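Minutes, June meeting of the Landeg Laneway Art Working Group. Held upstairs at the Wela building, 6 pm. Meeting opened 6:18 pm, the lift having opinions.

**1. Previous minutes**

Accepted, with one correction. The May minutes recorded that the group "loved" the second colour sample. The group wishes it known that it "could live with" the second colour sample.

**2. Ludero light mural**

Dultetti, the studio engaged for the Ludero arcade wall, sent a revised proposal. The wall will carry 96 light panels, which is fewer than the first proposal and costs the same. Dultetti's covering letter attributes this to "refinement". The group asked for the refinement to be itemised.

Discussion turned to brightness. Residents of the flats opposite have asked that the mural be off by 10 pm. Dultetti would prefer midnight, on the grounds that the work is about darkness. It was pointed out that the residents are also in favour of darkness and would like to get some sleep in it. A dimmed setting after 10 was agreed as a compromise, subject to somebody standing in a third-floor bedroom to check. The chair will write to the body corporate and ask nicely for a bedroom.

**Resolved:** proposal accepted in principle, pending the itemised quote and the bedroom.

**3. Plinth at the Wela entrance**

Still empty. The plinth has now attracted more public comment than any sculpture that has stood on it, most of it favourable. One visitor left a note in the suggestion box praising its restraint.

We received 18 expressions of interest for the next commission. Of these, two were for the same work submitted under different titles, and one was a quote for gutter cleaning. The gutter quote was considered competitive and has been forwarded to building maintenance.

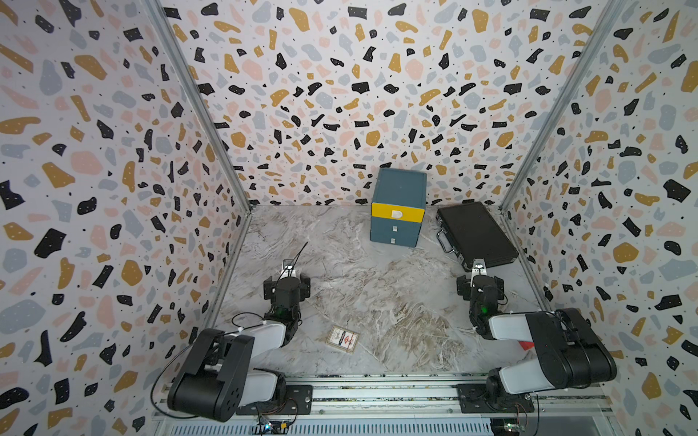
Shortlisting will happen by email before the next meeting. Members are reminded that "reply all" is a choice, and that scoring sheets should contain scores. Last round, one sheet came back with a single word in each box, and the word was "hmm".

**4. Signage**

The new artwork labels are up along the laneway. The type is elegant, pale grey on white, and can be read comfortably by anyone who already knows what it says. The designer was asked in April to make it darker and has made it slightly warmer.

After a long discussion — longer than the labels, certainly — the group voted to reprint in black. The cost will come out of the opening night budget. Sparkling wine will be adjusted to sparkling water, with one abstention and an audible sigh.

**5. Other business**

The chalk drawing outside the bakery is not ours. Three enquiries have come in about buying it. Replies to say so politely and mention the Ludero mural.

The storeroom key is missing again. Whoever has it is asked to return it, no questions, although there will be questions.

**Actions**

- Chair: letter to the body corporate; itemised quote from Dultetti
- Secretary: circulate commission submissions, minus gutters
- Signage subgroup: black ink, confirmed in writing
- All: check coat pockets for key

Closed 8:05 pm. Next meeting in July, same room, stairs recommended.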